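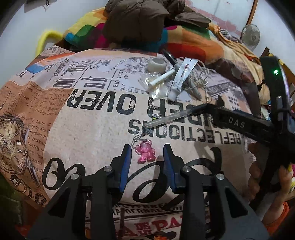 여행용 소품 파우치를 쓰기 전에, 먼저 넣을 물건을 한곳에 모두 펼쳐 놓습니다. 이 장에서는 Metska 파우치에 작은 소품을 나누어 넣는 순서를 설명합니다. 펼치는 장소는 침대 위가 편리합니다. 다만 신문 무늬 시트처럼 글자가 많은 천 위에서는 작은 물건이 무늬에 섞여 잘 보이지 않습니다. 분홍색 반투명 곰 모양 장식은 그런 천 위에서도 쉽게 찾을 수 있지만, 거기에 달린 가는 회색 끈은 글자와 겹쳐서 놓치기 쉽습니다. 그러므로 끈이 있는 물건은 끈까지 손으로 확인하여 주십시오.

분류: 사용 안내 > 여행 수납 > 소품 파우치
조회 1,903 · 공유 468 · 댓글 20

4. 소품 나누기와 넣기

4.1 준비

1) 파우치의 지퍼를 끝까지 엽니다. 지퍼가 중간에 걸리면 힘으로 당기지 말고, 한 번 뒤로 돌린 다음 다시 엽니다.
2) 안쪽 칸막이를 세웁니다. 칸은 모두 네 개입니다. 왼쪽부터 A칸, B칸, C칸, D칸이라고 부릅니다.
3) 넣을 물건을 시트 위에 놓습니다. 물건과 물건 사이에 손가락 두 개 정도의 간격을 둡니다.
4) 베개와 이불은 옆으로 옮깁니다. 작은 물건이 그 아래로 들어가면 나중에 찾기가 어렵습니다.

참고: 침대가 너무 부드러우면 둥근 물건이 굴러갑니다. 이때는 Milcombe 접이식 판을 시트 밑에 넣어 사용할 수 있습니다(별도 판매).

4.2 종류별로 나누기

1) 케이블은 제일 먼저 정리합니다. 엉킨 부분을 풀고, 손바닥 너비로 느슨하게 감은 다음 부속 끈으로 한 번 묶습니다. 플러그 부분은 감은 케이블의 바깥쪽에 오게 합니다. D칸에 넣습니다.
2) 튜브는 뚜껑이 잘 닫혀 있는지 손으로 돌려 봅니다. 뚜껑이 위를 향하게 하여 B칸에 세웁니다.
3) 테이프와 같은 고리 모양의 물건은 C칸 바닥에 눕힙니다. 가운데 빈 곳에 더 작은 물건을 넣어도 됩니다.
4) 펜과 가는 막대 모양의 물건은 C칸의 고무 밴드에 끼웁니다. 펜은 뚜껑을 닫은 상태로 끼웁니다.
5) 장식품과 열쇠고리는 A칸의 작은 그물 주머니에 넣습니다. 끈은 장식품에 감지 않고 반으로 접어서 같이 넣습니다.

주의: 케이블을 너무 단단하게 감으면 안쪽 선이 상할 수 있습니다. 플러그와 가까운 부분은 특히 꺾지 마십시오.

4.3 면도기 넣기

면도기는 다른 소품과 순서가 다르므로 따로 설명합니다. 일회용 면도기도 같은 방법으로 넣습니다.

1) 면도기는 반드시 손잡이를 잡고 듭니다. 날이 있는 머리 부분을 잡지 않습니다.
2) 날 보호 덮개가 바르게 끼워져 있는지 확인합니다. 덮개가 반투명한 제품은 빛이 있는 쪽을 향하여 보면 확인하기가 쉽습니다.
3) 덮개가 없는 면도기는 Vashisht 보호 케이스에 먼저 넣습니다.
4) 머리가 파우치의 바닥 쪽으로 가게 하여 B칸의 뒤쪽 주머니에 넣습니다.
5) 주머니의 단추를 닫습니다.
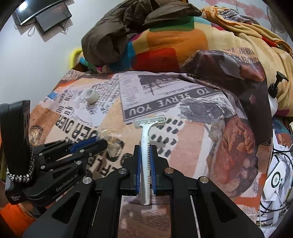

그림 4-2. 흰색 일회용 면도기. 손잡이를 잡은 상태.

경고: 젖은 면도기를 그대로 넣지 마십시오. 물기를 닦고 충분히 말린 다음에 넣으십시오. 어린이가 있는 방에서는 면도기를 시트 위에 놓아 둔 채로 자리를 떠나지 마십시오.

4.4 비닐봉지의 사용

투명한 비닐봉지는 구겨져 있어도 버리지 않고 다시 쓸 수 있습니다. 손으로 평평하게 편 다음, 구멍이 없는지 봅니다. 구멍이 없는 봉지는 튜브를 한 번 더 싸는 데 사용하고, 구멍이 있는 봉지는 마른 물건에만 사용합니다. 봉지 안의 공기는 입구를 닫기 전에 천천히 눌러서 뺍니다.

참고: 봉지가 투명하면 시트의 무늬가 비쳐서 안에 물건이 있는 것처럼 보이거나, 반대로 비어 있는 것처럼 보일 때가 있습니다. 버리기 전에 한 번 만져 보십시오.

4.5 닫기 전의 확인

1) 시트 위에 남은 물건이 없는지 손바닥으로 가볍게 쓸어 봅니다. 면도기를 모두 B칸에 넣은 다음에만 이 확인을 합니다.
2) 지퍼 가까이에 케이블이나 끈이 나와 있으면 안으로 밀어 넣습니다.
3) 지퍼를 3분의 2까지 닫고, 파우치의 위쪽을 가볍게 누릅니다. 단단한 것이 위로 튀어나오면 C칸을 다시 정리합니다.
4) 지퍼를 끝까지 닫습니다.

파우치에 넣는 물건의 전체 무게는 약 1,391그램을 넘지 않게 하여 주십시오. 이보다 무거우면 손잡이의 바느질이 늘어날 수 있습니다. 무거운 튜브가 여러 개 있을 때에는 큰 크기인 Pasetska 파우치를 같이 사용하는 것이 좋습니다.

4.6 잘 되지 않을 때

지퍼가 닫히지 않습니다: 케이블 묶음이 너무 두꺼운 경우가 많습니다. 묶음을 두 개로 나누어 D칸의 앞과 뒤에 넣습니다.

튜브가 옆으로 넘어집니다: B칸의 칸막이를 한 단계 좁게 옮깁니다. 그래도 넘어지면 튜브를 봉지로 싸서 옆의 빈 곳을 채웁니다.

장식품의 끈이 그물에 걸립니다: 잡아당기지 마십시오. 그물 주머니를 뒤집어서 끈을 천천히 뺍니다.

글·정리: Hemi Stubbs
태그: 파우치, 여행 짐, 면도기 보관, 케이블 정리
다음 항목: 5. 세탁과 건조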